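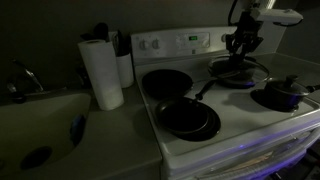 Last updated: July 19, 2021

Gornen House Residents' Kitchen
Thread: using the shared ranges this summer. Please read through to the end before your first booking. 1/14

The second-floor kitchen has reopened for evening use. Bookings are made through the front office in blocks of 90 minutes. A block includes cooking, eating at the counter if you wish, and cleaning up. 2/14

The range is a white electric model with four coil burners. Residents who have cooked only on gas should allow extra time. Coils are slow to heat and slow to cool, and a burner that has been switched off may still be hot enough to scorch a towel or a hand. 3/14

All four burners may be used at once. The stove carries two frying pans on the left, a covered saucepan at the front right and another pan behind it, and that is as full as it should get. Please do not balance a fifth pan between burners. 4/14

Match the pan to the coil. A small saucepan belongs on a small coil. A wide frying pan on a small coil heats only in the middle, and we have received several complaints about pancakes that were in fact complaints about this. 5/14

Handles. The long handle of a front frying pan should point in over the cooktop or to the side, never out past the front edge where a sleeve or a child can catch it. Check again after stirring, as pans turn on the coils. 6/14

Lids. The kitchen holds both glass lids and dark lids with a small knob. Glass lids allow you to check a simmer without lifting. Lift any lid by tilting the far side up first, so that steam leaves away from your face. 7/14

Please do not run a hot glass lid under cold water. Two were lost this way in June. Set the lid on a folded towel or a wooden board and wash it once it has cooled. 8/14

The control knobs are on the panel at the back of the stove. Reaching them means reaching over whatever is cooking. Roll up loose sleeves, and set the heat before the pans go on where you can. If a knob feels stiff, leave it alone and report it to the office. 9/14

The green digital display on the panel is part of the stove and should be left as set. For timing, residents are asked to use the wind-up timer from the drawer or their own phone. Please stay in the kitchen while any burner is on. 10/14

Frying pans: wipe out with a paper towel, wash with warm water and a soft sponge, dry fully, and hang up. Metal scrubbers are not to be used on any of the black pans. Burned-on food should be soaked for 20 minutes and tried again. 11/14

Drip pans under the coils are lifted out and washed every Monday by staff. Spills in between are the responsibility of the person who made them. Wait until the coil is cold. Sugar and starch left overnight will smoke at the next use and may set off the hallway alarm. 12/14

The long handle on the oven door is not a towel rail. Towels hang on the hooks beside the sink. The oven itself is booked separately, and the Amaral Street building has a second oven open to our residents on weekends. 13/14

Replacement pans and lids have been paid for from the Berkatari Fund, which set aside almost 4,000 dollars for the kitchens this year. Requests for further equipment may be left at the front office in writing. The next kitchen orientation has 26 places, and new residents will be given priority. 14/14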